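Whole year group drumming day: has anyone done one?
Posted by treblerecorder, 12/03/2021

Hello all! I look after music and enrichment at a middle school and I've been given the go-ahead (finally!) to plan something big for November. I'd love a whole day of African and samba drumming for Year 7, off timetable, ending with a performance for the rest of the school. There are 88 of them and quite a few haven't touched an instrument since we had to stop singing in the hall.

Ollomau have quoted us £600 for the day, drums included. We'd ask parents for £5 a child and the rest of the money would go on a minibus, see below. Our own hall is being used for mocks, so I'm looking at the Heltine centre. It's 800 metres from our gate, easily walkable, but the drums would need to come over and some children can't manage the hill.

Has anyone had Ollomau in? And can you really keep one group going all day or do they flag after lunch?

stickcontrol
We had them for Year 8 two summers ago and it was brilliant. The leader had the whole lot playing a proper call and response before break. I've got children who never put a hand up in my lessons and they were the ones asking to go in the middle and lead. Do it!

One tip, ask for the ear defenders when you book. They have them but they don't bring them unless you say.

quaverbagel
I'm going to be the grump, sorry. I love drumming, I teach it, but a whole year group in one room for a full day is too many. The ones at the back get bored and the sound is just mush. We split ours in half, drums in the morning for one lot and a dance session for the other, then swapped. Same money, much better music.

treblerecorder
That's a good thought, thank you. Would the dance half need a specialist? I can do a bit of singing with them but nobody wants to see me dance.

quaverbagel
We used our own PE staff and a samba playlist. They made up short routines in small teams and the drummers then played for them at the end. The first run-through was a shambles and the second gave me goosebumps.

stickcontrol
Disagree about the mush! Depends on the room. Ours was in the sports hall and yes, that was horrible for the first hour, but then the leader had them sitting in a big horseshoe with the low drums at the open end and it cleared up completely. The whole point for us was everyone playing together. You lose that if you split them.

paradiddlepie
Could you do both? Split for the middle of the day, everyone together at the start and the finish. We did it that way with Chrysikopoulos (they're a smaller outfit than Ollomau, more expensive, but they'll write you a piece with parts for beginners and for your keen drummers). The children came out absolutely buzzing and our steel pan club doubled in size the week after. 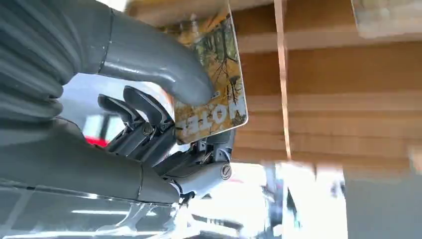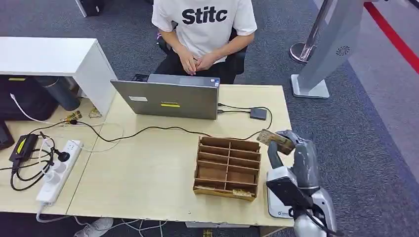
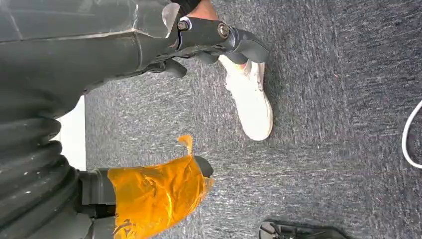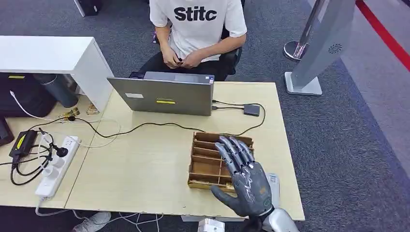
In order: camo card, laptop on the desk, white trainer, wooden tray.

treblerecorder
Ooh, together, apart, together. I like that a lot. A piece with different parts would be perfect as I've got a handful who already play kit and I don't want them sitting there rolling their eyes. What did they do about the end of the day? We've only got half an hour before the buses.

paradiddlepie
Bring the audience in while they're still playing. No speeches, no lining up. Ours walked in, sat on the floor and got clapped at until they clapped back. Took twenty minutes and we still made the buses.

flammable
Can I put in a word for Flunik? It's a set of rhythm cards, not a company that comes out to you, but if you use them in lessons for a few weeks beforehand your lot will turn up already knowing how to hold a pattern. Mine went into their day able to keep two rhythms going against each other and the leader got to skip all the boring bits.

quaverbagel
Not sure about that one. I tried the cards and mine got so attached to reading the patterns off them that they stopped listening to each other. For a samba day I'd much sooner they learned it by ear.

flammable
Fair, I do take the cards away after the second week! They moan and then they find they know it anyway. Lovely moment when it happens.

stickcontrol
By ear every time for me. But I'd say do anything at all beforehand, even just clapping games at registration.

On the hill, can Ollomau not deliver straight to Heltine? They drove their van right up to our sports hall doors. Then your minibus is only for the children who need it and you could probably borrow one.

treblerecorder
I hadn't even thought to ask that! I've emailed them this afternoon, and I've asked about splitting the middle of the day too. Also going to have a look at the Chrysikopoulos prices, just in case. I'm so excited about this now, I've been tapping on the staffroom table all lunchtime and been told off twice.

paradiddlepie
Check whether Heltine has anyone underneath you on the day. Ours had a yoga class downstairs and we got a note.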